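Jernley Folding Rebounder: review after one season of club use

Posted December 2024

The Jernley is a free-standing rebound net for soccer practice. It has a steel tube frame, a knotless net held by elastic loops, and a rear strut that sets the face angle. We bought ours in March for the youth sessions at Anmont, where it replaced an older Gedari board with a cracked face. It has been used on grass and on the short-pile turf behind the clubhouse, mostly for first-touch work and goalkeeper reaction drills.

Setup

The frame ships in two halves that join with spring pins. One adult can put it up in 5 minutes once the net is on. Fitting the net the first time takes much longer. The loops are short and the last few along the bottom rail need real force, so wear gloves. After that, leave the net attached and fold the frame around it. The printed sheet shows the loops going over the hooks from the front. They hold better from behind, and two of ours slipped off until we changed them.

Four ground pegs are supplied. They are fine in soft grass and useless on turf, where we used sandbags across the rear bar. Jernley sells its own bags, but any bag that lies flat will do.

Rebound

The strut has four positions. The steepest returns a firm side-foot pass along the ground at a usable pace, with some loss compared with the rigid board. The second lifts the ball to shin or knee height. The third gives a chest-high return and is the one we use most. The lowest sends the ball nearly straight up, and we found little use for it outside of heading practice with a soft ball.

Consistency is good across the middle of the net. Within a hand's width of the frame the return gets short and tends to kick sideways. Younger players will hit that area often, so put the better passers on it first or stand them closer. With the Rojanasak match balls the return was slightly livelier than with our training balls, which are older and hold less air.
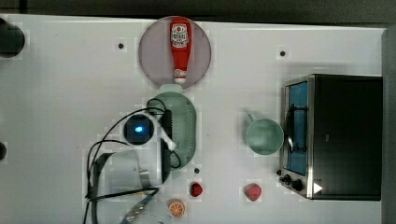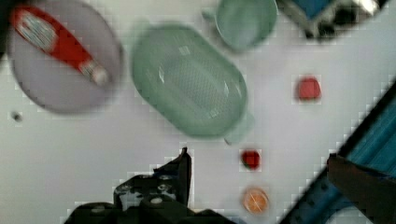
Two views of the white tabletop with the round plate.

Noise is low. The Gedari board could be heard from the parking lot, and this makes a dull thump and a rattle from the strut. Tape around the lower pin stops most of the rattle.

Wear

The powder coat has chipped at both hinges and there is light surface rust under one of the chips. The tubing is straight. The net has faded but has no broken strands. We have replaced 10 elastic loops, all from the bottom rail, where the frame gets dragged. Spare loops come in a small bag with the kit and the bag is now nearly empty - order more at the time of purchase if you can.

The spring pins are the weak part. One lost its tension over the summer and the joint now has visible play when a hard shot hits that side. A bolt and wing nut fixed it. At this price a better pin would be reasonable.

Storage and transport

Folded, it is flat enough to stand behind a door, but it is long. It fits in a station wagon with one rear seat down and does not fit in a small hatchback. The carry strap is too thin for a long walk to the far field.

Price

We paid $70 with the pegs and net included. The rigid boards cost a good deal more and give a truer return along the ground. For a club that mainly wants passing accuracy, the board is still the better tool. For mixed sessions, where the angle gets changed several times in an hour, the Jernley is easier to live with.

Rating: 4 out of 5. One point off for the pins and the pegs.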